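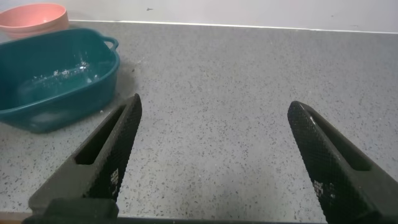

Counter by the wall, teal tub at the back.

July, 9:40. Kutthorpe kitchen, counter job. Wiped the gray top end to end with Skumex, 1000 ml mixed in the tub. The speckle hides crumbs, so check by hand. The raised edge at the back needs a second go with the small brush.

Then the cups. Put the ribbed clear one with the dark rim down as log no. 74. Residue on the inside walls, on the ribs. Barcode sticker on the base, leave it on. Cloth is no use on ribs, try the bottle brush.

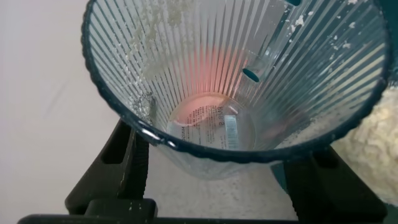 Derard says to soak ribbed plastic overnight and skip the brush, it scratches. Will try that on the next one. Need more Skumex from Dönmez, order code 3171.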